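What Our Dorm Floor Eats After Ten

I asked 30 people on my floor to keep a snack diary in August, and wow, we eat a lot of noodles! Embla Wikström helped me sort the answers (she's way better at spreadsheets).

Kitchens and dishes
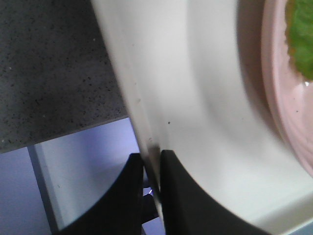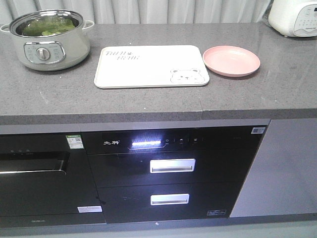 Greens in the electric pot.
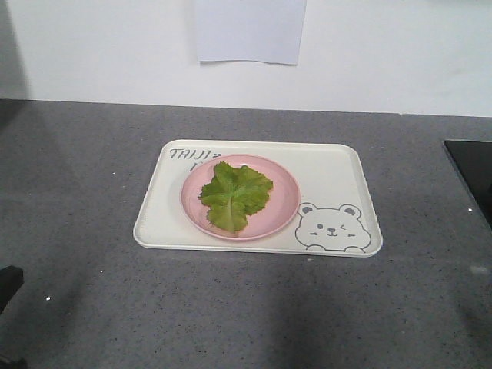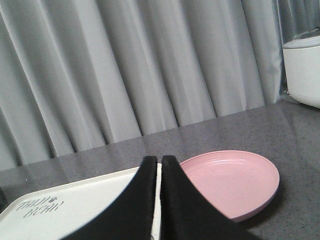
What I'd change

Next time I'd ask about sleep too. Kauko Pitkänen's diary had 200 entries, so I guess he's up all night anyway.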